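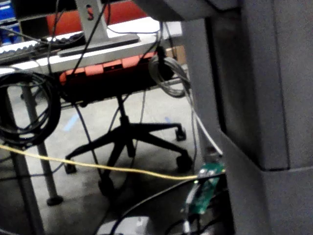 Cables have to come up off the floor before the autumn intake, Hanna Stasiv told Monday's open meeting on the Hladun skills room, and the stitching benches can stay exactly where they are.

So the room stays open. Suturing practice at Hladun will carry on through the summer and into the new term, after a fortnight in which it looked as if the desks would go back to general office use and the practice pads into a cupboard.

Decision announced Tuesday, August 11, 2026, in a short notice pinned up outside the room and sent round by email an hour later. Bookings reopened the same afternoon. Most of the evening slots had gone by teatime.

The row, if it was one, started in June. Trainees had been using the room in the evenings to practise closing cuts on synthetic pads, sharing it with people who needed the computers during the day. Complaints came in about wires hanging off the desks and getting round the chair legs, and about used thread left behind. A proposal to move the stitching over to the Clodommont building followed. It did not go down well - Clodommont shuts at six and the bus stops running not long after.

Dwayne Dunleavy, who drew up the proposal, said on Tuesday he was happy to drop it.

"I never had anything against the sewing," he said. "I had something against catching my foot every time I pulled a chair out. If that gets sorted then fine."

It is to be sorted, on paper at least. A sum of £800 has been set aside for cable trays under the desks, clips for the legs and longer leads where they are needed. Spare coils currently hung up at the sides will be labelled or taken away. The work is down for two weekends later this month and the room will be shut for both. Anyone with equipment plugged in is asked to put a name on the plug, or it will be unplugged.

The orange chairs are staying too. There had been a rumor about stools.

Numbers helped. The booking sheet shows 904 hours of stitching practice since the room opened to trainees, which is more than Dunleavy's proposal had allowed for, and a fair bit more than anyone at the meeting had guessed. Tirta Lumenta, who keeps the sheet, said the true figure was probably higher as people forget to sign in when they come straight off a shift.
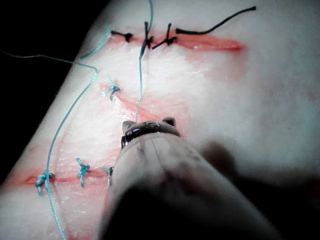
Pads are the next headache. They are the dearest thing the room gets through and there is no money in the £800 for new ones, so the rule from now on is that a pad gets used until there is no sensible place left to cut it. Trainees will be expected to fit several cuts on each and to go back to those already started before opening a fresh one. Plenty do that already - one had three incisions in it, part closed, black knots on one and light blue on the others, with red still showing between the stitches. Tails should be trimmed at the end of a session and the bits put in the bin, not brushed on to the floor.

Duarte Tavares, who takes the beginners, wants people to keep to a single colour of thread for each cut where they can, so that he can see at a glance whose knots are whose when a pad has been passed along. This is a request and not a rule. He said he would also like fewer beginners starting on slanting cuts before they have got the hang of a straight one, but accepted he was unlikely to win that.

An appeal for pads has gone out to the other sites. Gindska has offered a box of part-used ones, to be collected. Maksym Pasichnyk is looking for somebody with a car.

Not everything was settled. The question of who locks up after the late session was put off again, and so was a request for better lights over the far desks. Daytime computer users keep priority until five, when stitching takes over, and there will be no bookings across the changeover so that the desks can be cleared properly. Food stays outside, wich was in the old rules as well.

Slots are an hour each, one person to a desk. Beginners should book one of Tavares's sessions first. The sheet is on the door and the new times are up beside it.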